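How long can I keep brewed tea once it's bottled?

I make a big batch every June for our Totlow porch suppers and hate pouring it out. Is it still good after a few days?

Darcy Dunstan
Ulstead

Answer 1
Chill it within 30 minutes, dear, and drink it in a day or two – my mother swore by that, bless her, and a pinch of baking soda!

Answer 2
Mine's always gone by supper. Try lemon.

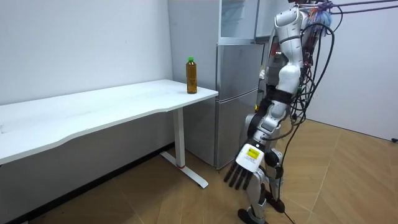 Page last changed: February 13, 2000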